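Last update: September. I added the part about crumbs and the part about the freezer.

# Keeping bread good in a small kitchen

In our home we eat bread every day, but we are only two persons, and a full loaf is too much for us. For a long time I was throwing away the last third of every loaf. Then I began to write down what I do and what result I get, and slowly the waste became very small. I want to share these notes. Some of them will be known to you already.

I live in Prurham, where the air is damp for a large part of the year. If your home is very dry, you may need to change some of the advice, and I will say where.

## Where the bread should stay

The refrigerator is a bad place for plain bread. The cold makes it firm and stale more quickly, even when it is well wrapped. I keep my loaf on the counter, far from the stove and far from the window.

- For bread with a hard crust, I use a paper bag, and I put the cut side down on the board.
- Soft sandwich bread stays in its own plastic bag. I press the air out gently and close it with a clip.
- In a dry home, put the paper bag inside a cotton bag. My sister-in-law lives in the mountains and for her this works better.
- When the weather is hot and wet, do not wait. Freeze half of the loaf on the day you buy it.

I had for some years a bread box from Brutach, with a tight lid. It looked very nice, but the bread got mold inside. I made the lid stay open a little with a folded piece of cardboard, and after this the problem was much smaller. If you buy a bread box, look for one with small holes.

## Freezing in slices

Please slice the bread before you freeze it. It sounds like a small thing, but a frozen whole loaf is very hard to cut and it is dangerous for the fingers.

1. Let the bread become fully cool, if it is fresh from the oven.
2. Cut it in slices of the same thickness.
3. Lay the slices flat on a tray and freeze them for one hour.
4. Put them in a freezer bag, push out the air, and write the month on the bag.

After step three the slices do not stick together, so you can take only one or two. I use mine inside of two months. They are not bad after this time, but the taste of freezer begins to come.

Bananas freeze well also. Peel them first! I once put six of them in the freezer with the skin, and to remove it later was very unpleasant work.

## Toasting

A frozen slice can go directly in the toaster. You do not need to thaw it. If your toaster has a button for frozen bread, use it, and if not, choose one step darker than usual.

For bread which is two or three days old but not frozen, I choose one step lighter, because it has less water and becomes brown fast. Thick slices are better on a low setting two times. With one time on high, the outside is burned and the middle is still like a sponge. 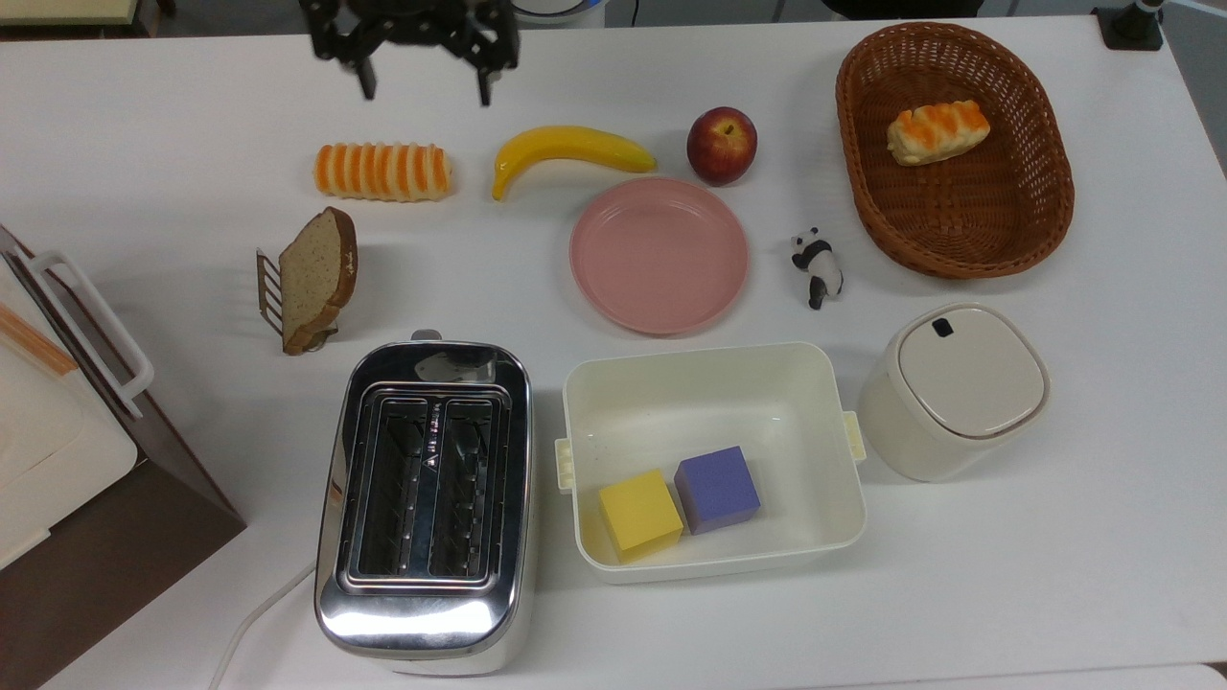
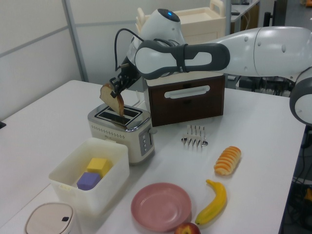
Never push a thick slice into the slot with force. If it does not go in easily, cut it thinner or use the oven. A slice that is stuck can burn, and to pull it out with a fork is a thing you must never do while the toaster is plugged in. Unplug it, wait until it is cool, and then turn it over above the sink.

When you make toast for several people, the second round always becomes darker than the first one. Turn the dial down a little after the first slices. To keep toast crisp, stand it up against something or lay it on a wire rack. If you stack it on a plate, the steam makes it soft.

## Crumbs

I clean the crumb tray every second week. Before, I did it maybe two times in a year, and the kitchen had always a light smell of burning which I could not explain to myself.

Unplug the toaster and let it get cold. Pull out the tray over the garbage can, wipe it, and wash it with soap if it is greasy. It must be fully dry before it goes back. For the crumbs inside, I turn the toaster over and tap the sides with my hand. A soft, dry pastry brush helps for the corners. No water inside, and no metal tools.

For the outside, a damp cloth is enough. On steel, wipe in the direction of the lines, and then dry it with a towel, or you will see spots.

## When the bread is already hard

Hard bread is not lost, if there is no mold. With mold, throw away the full loaf, also the part which looks clean.

- **To make it fresh again:** Wet the crust quickly under the tap and put the loaf in the oven at 400 degrees (Fahrenheit) for six minutes. Eat it the same day, as it will be harder than before tomorrow.
- **Croutons:** Cut cubes, mix them with oil and salt, and bake until they are golden. Stir one time in the middle.
- **Crumbs for cooking:** Dry the slices in a low oven, then break them in a bag with a rolling pin. In a closed jar they stay good for some weeks. In my damp kitchen I prefer the freezer.
- **Soup:** I put one slice in the bottom of the bowl and pour hot onion soup over it. A spoon of miso in the soup gives it a deeper taste. Add it at the end, when the soup does not boil anymore.

## Fruit near the bread

Keep bananas and apples apart. Apples give off a gas which makes the bananas ripe too fast, and bananas do the same to other fruit. I have the apples in the bottom drawer of the refrigerator, and the bananas hang on a hook.

Fruit should also not be in the bread box. The moisture goes to the bread, and the smell too. I learned this with a raisin loaf that I bought in Ambaye on a holiday. I put it together with a very ripe melon for one night, and in the morning every slice tasted of melon. We ate it with butter, but I would not do it again.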